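4. Getting the grasp proposals to behave in direct sun

Most of my time on this project went into the part of the stack that sits between the camera and the arm, so I'm giving it a section of its own. If you only care about the benchmark numbers you can skip to Section 5.

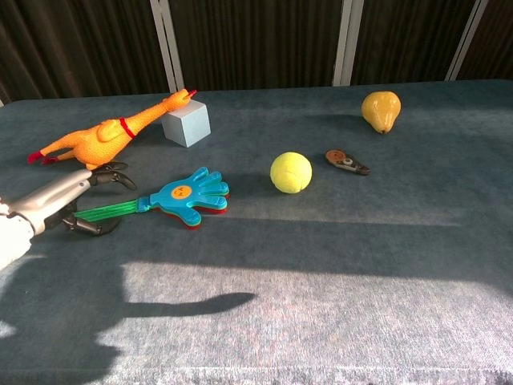
Figure 4. Gripper open at the handle of the hand clapper, with the rubber chicken close to its upper fingers. Sun and shade fall across the tabletop in bands.

4.1 Why the old pipeline struggled

The version I inherited did what a lot of tabletop pipelines do. It fit a plane to the table, threw away everything near that plane, clustered whatever was left, and handed each cluster to the planner as an object. On a gray day in January that worked fine and I left it alone for weeks. Then the sun came in at Firnthorpe and I got to meet its bad side.

Look at how the light lands in Figure 4. There are bright patches where the blue-grey cloth looks washed out, and dark shapes with edges as crisp as anything on the objects themselves. The color branch of the old segmenter loved those edges! It would cheerfully outline a stripe of shade and pass it along with a confidence score that looked perfectly respectable. The depth branch was supposed to veto that sort of thing, but our depth gets patchy on glaring cloth, and a patch with no depth was treated as "no opinion" (my bad, I'd assumed it meant "reject"). So the color branch won by default in exactly the places where it was least trustworthy.

The arm's own shadow made things worse. A shadow thrown by the table edge or a post moves slowly, and you can get away with learning a background. A shadow thrown by the arm moves when the arm moves, shows up right where you're about to reach, and has a long shape that looks an awful lot like something you might want to pick up.

4.2 What Draltley does now

Draltley is the perception node. I rewrote it around one simple question: if I took the lighting away, would this edge still be here? For each candidate mask it samples pixel pairs on either side of the boundary and checks whether the change is mostly brightness or whether the hue moves too. A shadow on plain cloth tends to be all brightness. The edge of a tennis ball or a blue cube on the same cloth usually shifts in hue as well, even when one side is half blown out.

I want to be upfront that this is an old idea and I didn't invent any of it. My contribution, if you can call it that, is in the bookkeeping. Each boundary gets split into short segments and every segment votes separately. That matters a lot when one object lies across a light-to-dark transition, because part of its outline is real and part of what the color branch hands you is shadow that got glued on. With the vote per segment I can trim the glued-on part and keep the rest. With a single score for the whole mask I was forever losing good objects or keeping bad ones, depending on which way I'd nudged the threshold that morning.

The missing-depth rule changed too. A mask with no depth support is held back and asked for again from a slightly different wrist pose. If it still has no support, it goes on a "look but don't touch" list that the planner treats as an obstacle. I tried dropping those masks completely for a while and didn't enjoy what that did to my nerves.

Light blue on blue-grey is the case I still worry about. The cube is pale and matte, the cloth isn't far off in hue, and in the shade the two get closer still. Draltley leans on depth there, and when depth is thin it will sometimes keep only the top face. The grasp that comes out of that is usually okay for a cube, but it's okay for the wrong reason and I'd rather not build on it.

4.3 Thin, floppy and see-through things

The hand clapper deserves a paragraph because it broke more code than anything else on the table. The handle is translucent green plastic, so some of the color you get from it is really the cloth underneath. The hand part is bright blue with red showing along its lower edge, and the old segmenter saw those as separate things stacked up. It would then plan a grasp on the red bit alone (a sliver!) and the planner, quite correctly, refused.

I fixed this with a merge step that asks whether two touching masks would have to move together. It isn't clever. It looks at how much boundary they share and whether there's any depth step between them, then merges if the answer is "lots" and "no." For the clapper that joins the colored layers nicely. The handle is harder, and I ended up growing it outward from the hand along its long axis until the hue test says we're back on cloth.

After that the planner wants to go for the handle, which suits the fingers much better than the splayed hand. The figure shows the sort of approach I mean, with finger segments on both sides of the handle before any closing happens.

The merge rule has an obvious failure: put two objects right up against each other and it may decide they're one. The chicken and the cube are my standard test for this, with the chicken's head leaning on a corner of the block. Orange-yellow against light blue is an easy split by color, but my rule ignores color on purpose (see the red layer above), so it has to find the depth step. Sometimes it does. When it doesn't, you get a chicken-cube, and Skillberg gets very confused about where the middle is.

4.4 Skillberg and the business of near neighbors

Skillberg is the planner. It takes masks from Draltley, proposes grasps, scores them, and sends the winner to the arm. The biggest change I made was to score the whole open hand against the neighbors instead of scoring only the line the fingers close along. That sounds too obvious to write down, but our previous version checked the closing motion carefully and barely looked at where the knuckles would be on the way in. With a jointed hand the knuckles stick out more than you'd guess from the fingertip positions.

Again, the clapper next to the chicken is a good case. Going for the handle puts the upper fingers right beside the chicken's belly, and the old scoring didn't mind at all. The new one adds a penalty that grows as any link gets close to a mask it isn't trying to grab. I made it a soft penalty after a short and unhappy experiment with a hard one, where Skillberg simply declined to pick anything from a crowded corner and sat there.

Each planning call gets 200 milliseconds. If nothing scores well enough by then, it returns the best candidate with a flag on it, and the arm goes to a hover pose and asks for a fresh set of masks. I picked that budget by feel. A longer one gave me slightly nicer grasps and a lot more stale ones, and stale is a real problem when the shadows shift as the arm comes in.

4.5 Logging, replay and tuning

None of this would have been tunable without Coman, our logging tool. It records the masks, the votes, every rejected grasp and the reason it was rejected, all on one clock. Then I can replay a run with new thresholds and see where the decisions split. I do my tuning on a fixed replay set of 2,000 frames, with the settings frozen on 24/10/2023 and left alone for everything reported in Section 5.

One warning if you try this yourself. Replay tells you what the software would have chosen, and that's all it tells you. If the new choice is different from the old one, the arm would have gone somewhere else, its shadow would have gone with it, and the next frame in the log is a frame from a world you've just left. I burned a good while tuning against those later frames before I caught on. Coman now grays out everything after the first point where the choices split, and I only count decisions up to there.

For live testing I ran 200 trials with the new stack and 200 with the old one, swapping between them in short blocks so that neither got all the friendly light. The object layout was reset before each block. Results are broken down by object and by lighting condition in Section 5, along with the cases where Draltley put a real object on the "look but don't touch" list and left it there.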